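The Shirt Is Winning

2025-02-05

Every folding result I read reports a success rate, and I have stopped believing I know what the number means. At Dernemton we scored a fold as good if the final shape landed inside a rectangle. A shirt can land inside a rectangle by being wadded up with conviction.

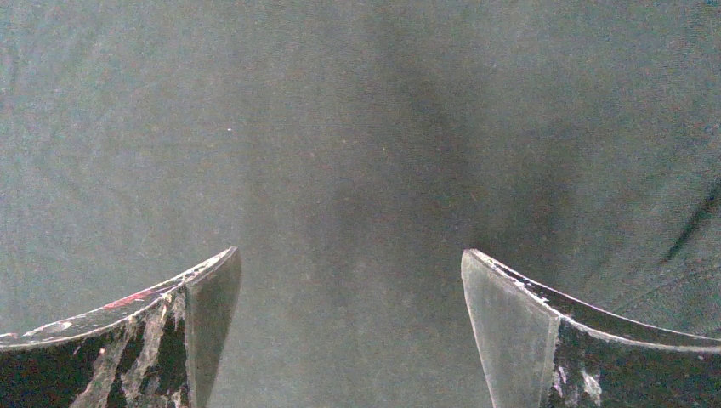
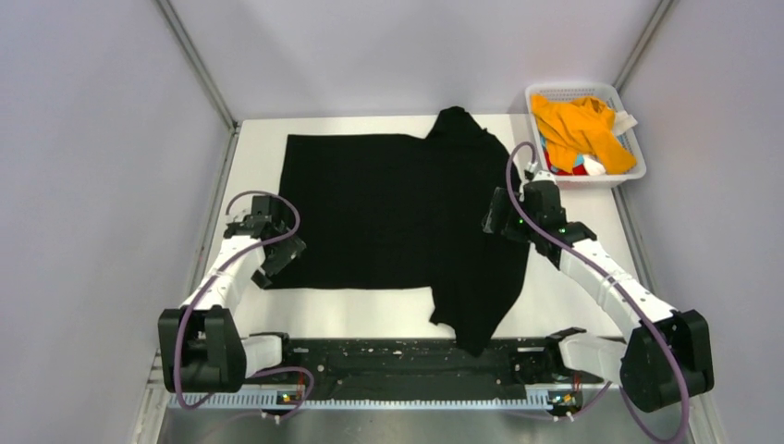
Dark cloth, grippers at work.

My complaint is with the starting state. Most papers begin with the shirt flat and facing the lens, as if laundry came out of the dryer already ironed. The Monbridge benchmark allows 3 starting poses, all of them polite. Hand the same policy a sleeve folded under a collar and it will spend 45 seconds stroking the fabric like a nervous cat owner.

Black shirts are worse. The creases hardly show, so the model has little to go on, and I suspect that is why so many demos feature a cheerful pastel. I would trade 5 points of headline accuracy for one honest table split by color and by how rumpled the thing was at the start.

The Bielecka method at least reports its failures - in an appendix, in small type, but they are there. I'd like them on page one. Until then I will go on folding my own shirts, badly, and inside the rectangle.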